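Budget for the fingers first

Most equipment plans for small automation projects are written in the wrong order. The arm goes at the top because it costs the most, then the controller, then the software, and somewhere near the bottom a single line says "gripper and sundries". My view is that the list should be turned over.

I have sat through the planning of two textile handling cells in the past few years, one at Murkach and one at a smaller site run by Barbosa. Both bought a Romik arm. Both arms did what their data sheets said they would. In both cases the overspend came from the end of the arm: jaw blocks, links, bushings, and the hours needed to fit and refit them.

Cloth is a poor customer. A rigid part can be measured once and held the same way for years. A fold of fabric arrives at a different thickness each time, and the fingers have to close on it without marking it and without letting it slide. Pads wear. Pivots develop play, and play at the pivot becomes error at the tip. None of this is dramatic, and all of it has to be paid for.

At Murkach the original allowance for gripper spares was 300 pounds for the year. It had gone by February. The actual spend came to 632, before labour. Li-hua Hsueh, who kept the purchase ledger, had entered 126 separate items against that line, most of them under ten pounds. Each was approved on its own form. The cost of handling the forms does not appear anywhere in the accounts, but I would be surprised if it were less than the cost of the parts.

The usual defence of a thin allowance is that wear cannot be predicted before the work starts. I accept this for the first month. After that a plan should be revised from the ledger, and in most firms it is not, as the capital budget has closed and the running budget belongs to another department. A trial with two hand-held grippers and a bag of the real fabric would give a usable figure before any arm is ordered. It would also show which jaw shape is wanted – a decision usually left to the supplier.
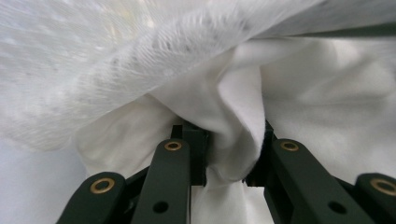
How much should be set aside for gripper parts in the first year?

Set aside enough to replace every wearing part twice, plus one complete spare gripper kept assembled on the shelf. Review the figure after three months and move any surplus to the second year.

There is a case for leasing instead. Flomow will lease a cell with wearing parts included, and for a site with no fitter that may be sensible. The contract needs reading with care. The one I was shown covered the first 100 hours of cloth work in full and charged for pads and bushings thereafter, which puts the risk back with the customer at the point where it starts to matter. I would sign it only with that clause removed.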